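Been reading another of those "declutter your kitchen in a weekend" guides, this one from a home-organising outfit called Dukance. 59 pages. I have some doubts. 1/

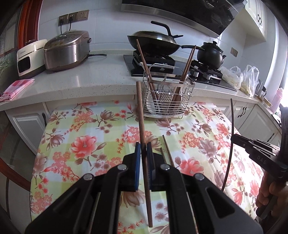
The big claim is that the average household can get rid of half its kitchen things and never miss them. Half. No source given. I went looking for one and found the same sentence on a dozen blogs, all quoting each other. 2/

They do cite a survey. 997 people, all of them already signed up to the Dukance newsletter. So people who like decluttering enough to get emails on it said decluttering was great. Right. 3/

Then there's the "twelve month rule". If you haven't used it in a year, out it goes. Fine for a novelty egg slicer. Less fine for a jam pan, a fish kettle or the big roasting tin, all of which I might skip for a year and then need badly at nine in the morning with guests coming. 4/

My friend Şengül followed the guide to the letter in August. She has since bought back a colander, a grater and two cake tins. I asked if she felt lighter. She said her purse did. 5/

And the guide has a shop! Page 31 onwards is nearly all storage boxes. You clear the cupboard, then you fill it with clear tubs to hold what's left. The "starter set" is £162 -- for tubs -- and that's before the labels. 6/

To be fair to them, the bit on spices is sensible. Smell it, and if it smells of dust, bin it. I did mine last night and lost a jar of marjoram that I think came with me from the Bivenberg flat. 7/

The bit on cutlery drawers is less sensible. "Keep one set per person." Have these people ever had a dishwasher half full and someone at the door wanting soup? 8/

Doğukan replied to ask what I'd do instead. Not much, really. Take out whatever's broken. Put the things you use daily where your hand goes first. Leave the rest alone till it annoys you. 9/

Catinca says the guide helped her because she needed someone bossy to tell her to start. I can believe that. I just don't see why being bossy has to come with a made-up statistic and a basket full of tubs. 10/

I've written to Dukance asking where the "half" figure comes from. So far I've had an automatic reply and ten per cent off drawer dividers. Will post if a person answers. 11/11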